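Pillow duty at the Skeltberg robotics club

Habibur Debnath is eating a granola bar when I get there and doesn't stop. "Sit anywhere," he says. "Well, not there."

He coaches the student team that's entering Vilitholm in February, household division. The task they drew is tidying a living room. Pillows on the floor go back on the sofa. That's it, thats the whole task.

"Everybody laughed when we got it," Debnath says. "They wanted the stairs." 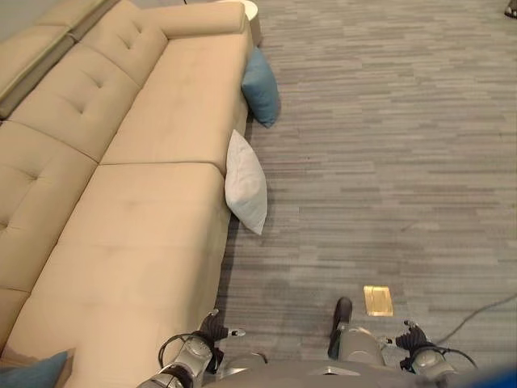 Teal pillow, pale pillow, both on the carpet by the sofa.

The code is at 2,022 lines now. Too many, he says. The team named the program Vurker and won't tell him why. A lot of it deals with picking a pillow and deciding where to stand.

Why are pillows hard? "They squish. A box stays a box. You grab a pillow and it's a different shape, so whatever you planned is old news." Also the carpet. All those streaks, he hates the carpet. Wouldn't swap it though, the judges' one could be worse.

There are 13 students, split between arms and walking. The arms group wants two hands on every pillow, one at each end. Walking group thinks one hand is faster. They argued it for 5 weeks and two hands won.

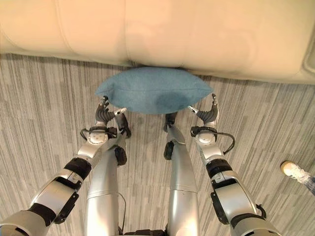
A hand at each end of the teal pillow.

Money is tight. The Rathnayake grant came to $600 and most of that went on cables and a spare battery charger. Debnath wanted it spent on practice time somewhere else, a room the students don't know by heart. He got outvoted.

"It's their club," he says. "I just do the forms and drive the van."

Next up is dropping the pillow the right way up. Debnath doesn't care which way up. The students do, alot.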